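Re: [Rornevdale-renters] Terrazzo wallpaper, yea or nay

Kam-wah Cheung wrote:
> Has anyone put up the flecky stuff? Mum says it looks like
> a spilled fruitcake.

Your mum is right, and I'd still do it. Ours from Chung cost $388 and took five evenings, two of them civil.
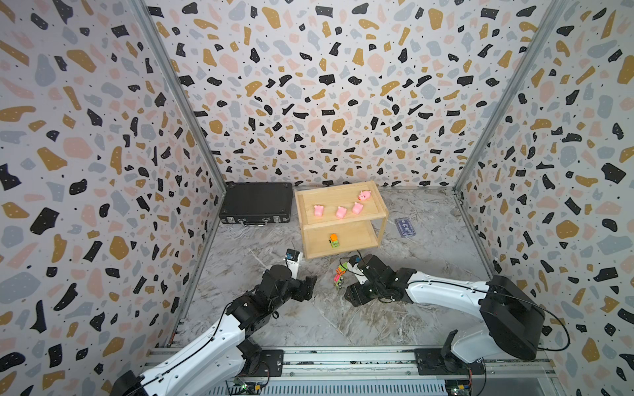 White with black, mustard and pink flecks, grey marble-look floor

Match the pattern at the corners first – I didn't, on my first wall in Priltcombe, and I still see it when I close my eyes.

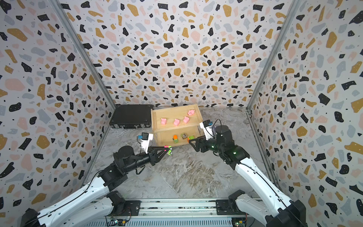
Same paper, briefcase in the back corner

Happy to lend the seam roller.

Yu-ting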